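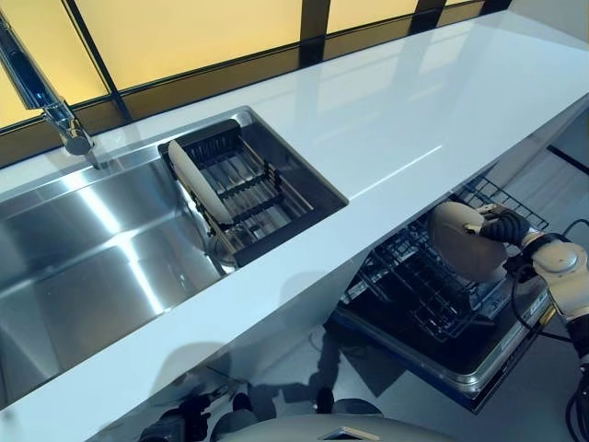
July
By Tekle Mersha

Kitchen meeting, Bolwood house. Present: me (typing), Tiruwork Chala, Abundio Ponce, Henok Alemneh. Montri Khunthong came in at the dishwasher part and stayed for the cake.

We started with last month's list, and I have to own up that I still haven't called Grimine about the pantry shelf. I'll do it Wednesday. Tiruwork wrote that down in her own notebook as well, so there's no getting out of it now!

Dishwasher. This took up most of the evening. Abundio wants it run every night after supper, full or half full, and Henok thinks that's a waste of soap and water. We went back and forth for a good 30 minutes (I had another slice of cake) and settled on this: it runs when the racks are full, or at bedtime if there's anything in there that people need for breakfast. Whoever starts it puts the magnet on the door. Whoever finds it clean empties it, all of it, and no picking out one mug and wandering off. Montri asked if that included him and we all said yes at once.

Sink. The black rack stays in the sink, over on the right, for plates and things washed by hand. Tiruwork would like it lifted out once a week so the drain can get a proper scrub, and she offered to go first, bless her. Pots don't go in the rack. Henok asked where they do go, then – on a towel, dried and put away the same night.

Counter. I love that long white counter and I said so, probably for too long. It shows every smear when the light comes in through the window, so we're wiping it down after each meal with the soft cloths. Abundio will pick up 2 packs. No mail on the counter, no bags, no bikes parts (Henok).

Money. The kitchen jar is fine for now. Gebremichael quoted us 3000 for new cabinet fronts and we had a laugh and moved on. Montri knows a person at Ravau who may do just the hinges, and he'll ask.

Any other business: Tiruwork wants a hook for the oven gloves. Agreed, Henok to put it up.

Next meeting same time, my turn to bake.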